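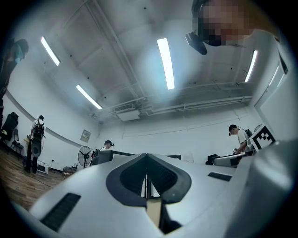
Acta de la reunión de compras de equipamiento
Sábado 13 de enero

Preside: Zinash Beyene. Asisten los responsables de sala, mantenimiento y administración.

1. Acta anterior
Se aprueba sin cambios. Queda pendiente desde octubre la factura de Serkine por los cables de recambio. Administración la reclamará otra vez.

2. Pinzas de mano
Se comparan las ofertas de Avton y Lapointe. Avton pide 382 euros por unidad, con portes incluidos. Lapointe es más barata, pero no da plazo de entrega por escrito y cobra aparte las piezas de desgaste. Mantenimiento prefiere Avton – las dos últimas reparaciones con Lapointe se alargaron demasiado.
Se acuerda pedir cinco unidades a Avton y revisar el resto del pedido cuando se hayan usado un mes.

3. Cámaras de cabeza y mochilas
Los responsables de sala piden correas de repuesto y una talla más pequeña de mochila. Se aprueba un gasto de alrededor de 300 euros. No se compran cámaras nuevas en este trimestre.

4. Brazo robótico para el proyecto Plustside
Se discute si alquilar o comprar. Zinash Beyene recuerda que la partida de este año no cubre la compra y el contrato de mantenimiento a la vez. Administración pedirá un presupuesto de alquiler con opción de compra, con la formación del personal desglosada. El punto vuelve a la próxima reunión.

5. Mesas y sillas
Sala pide otra mesa de trabajo. Se mirará primero si hay alguna libre en el almacén. Las sillas se dejan para más adelante.

6. Ruegos y preguntas
Mantenimiento pide que las averías se apunten en la hoja común, con fecha y número de la pinza, y no por mensaje.
Se pregunta por el seguro de los equipos. Administración enviará copia de la póliza a los asistentes.

Se levanta la sesión.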